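Rurnov Demonstration Data Group
Minutes of meeting, 05/06/2020
Held in the Prendesness office, with the Zilley site on the phone

1. Last minutes
Approved with no changes.

2. Collection count
Korletey task set stands at 549 recorded demonstrations. Review has passed all but 61. Those will be looked at again before any are thrown out. Zilley asked that rejected runs be kept in a separate folder with the reason written next to each one. Agreed.

3. Paper cup task
The first training run did well on plain cups and poorly on printed ones. The group agreed to record 90 more demonstrations with patterned cups, changing the start position each time. Operators should begin with the jaws open and pause before closing. Runs that begin with the cup already held will not be accepted.

4. Table setup
Discussion on whether to clear other items off the table. Decided to leave them in for now, as the model has to cope with clutter later. Zilley would like a fixed list of background items. No decision.

5. Gripper pads
Pad wear was raised again. Operators are to check both pads before each session and note the condition on the log sheet. Prendesness will order spares.

6. Session length
Sessions are limited to 35 minutes, then a change of operator. Starts with the next batch.

7. Other business
Labels for failed grasps are still not the same at the two sites. Zilley will send its list and Prendesness will merge it with ours.

Next meeting to be set by email.

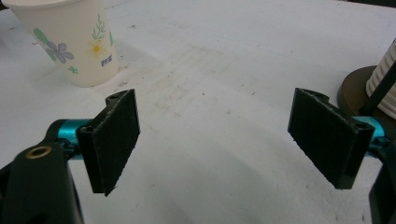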